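Zorkenthorpe Talk > Local news and notices

Underpass mural painted over, council says "routine maintenance"

445 views, 11 replies, 3 shares 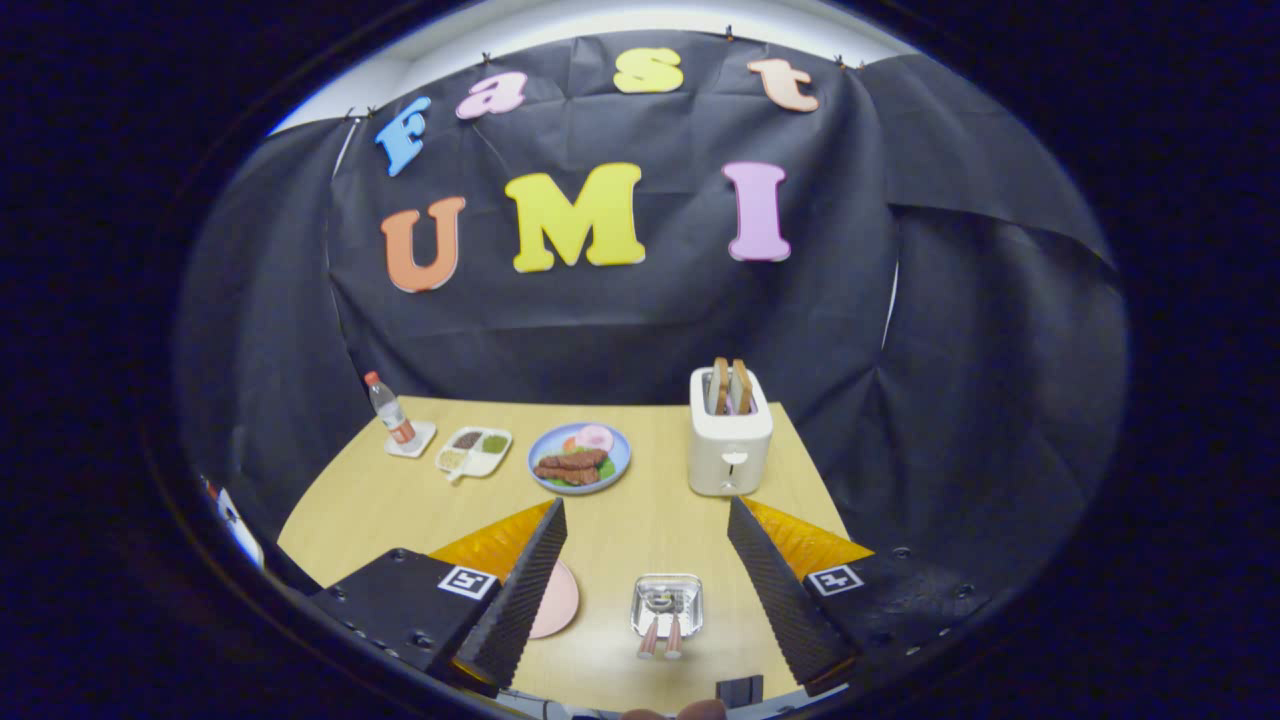

Who painted over the mural in the Sinder Lane underpass?
A contractor called Hident, working for the council's street cleaning team, according to the notice taped up by the steps.

towpath_tess
That's as much as I've got out of anyone. The notice says "routine maintenance" and gives a job number, no name and no phone number. The mural had been up for years and there was a petition to keep it with 1085 names on it. Went past on Sunday and the whole left side is council grey. Does anybody believe a contractor turns up with that much grey paint by mistake?

GrumpyOldSignalman
I believe it easily. They resurfaced my mum's road and then dug it up a fortnight later for the gas. You're giving them credit for a plan.

mrs_pobble
I signed that petition and I'd like to know what happened to it. It was handed in at the desk, I was there, and the lad gave us a receipt. Has anyone had a reply?

towpath_tess
No reply. I emailed twice.

Dunnock
Devil's advocate. How many of those 1085 live here? It was online and it got shared all over. I had a cousin in Cardiff sign it and he's never set foot in the underpass. If I were a councillor I'd want to know that before I got excited.

mrs_pobble
We collected 72 on paper outside the baker's in one morning, all with postcodes. Count those if you don't like the others.

Dunnock
72 I'll accept. That's still not a town rising up, is it.

Jairo Ayala
I painted a good part of it with Edith Cáceres and the youth club, so I'll say what I know. We had a letter of permission. It was for five years and it ran out. Edith wrote to ask for an extension and was told in writing that it was "under review". Nobody rang us before the paint went on. I'm not claiming a conspiracy, but I would like somebody to tell me what the review consisted of.

GrumpyOldSignalman
Fair enough, and sorry about your wall. But if the permission had run out then they were within their rights, weren't they?

Jairo Ayala
Within their rights to paint a wall they own, yes. I don't think that covers telling us it's under review and then doing it.

kestrel_and_chips
Has nobody else clocked the Escobar flats? They front onto the far end of that underpass and the show flat opens in September. The brochure has a drawing of the steps with plain walls and a couple of bay trees in tubs. I'd put money on somebody having had a quiet word.

Dunnock
You'd put money on it but you haven't got anything to show us. A drawing in a brochure is a drawing in a brochure. The one for my place had a swan on the canal.

kestrel_and_chips
So ask for the emails then. It's a freedom of information request, it costs nothing.

towpath_tess
Sent one last night. I asked for the work order, the invoice and anything between the council and Escobar that mentions the underpass. They've got twenty working days. I expect to get one page with most of it blacked out.

mrs_pobble
The council's web page has the job down at £2394. For half a wall! I had my hall, stairs and landing done for a lot less and he did both sides.

GrumpyOldSignalman
That'll include traffic management. Don't ask me what traffic, it's a footpath.

Dunnock
It'll be anti-graffiti coating, that stuff isn't cheap. I'm not defending it, but if we're going to complain let's complain about the right thing. For me that's the letter Edith got. If it says "under review" and the work order is dated before the letter, you've got them. If it's dated after, they'll say the review finished and they forgot to tell her, and that'll be the end of it.

Jairo Ayala
Edith has the original at home. I'll ask if she's happy for a copy to go up here with her address covered. She's not keen on forums.

kestrel_and_chips
Sensible woman. Is the right-hand side safe in the meantime?

towpath_tess
The notice says "phase one". Make of that what you like. I'm down there again tomorrow before eight and I'll see if there's a van.

Contact the moderators | © Zorkenthorpe Talk | Back to top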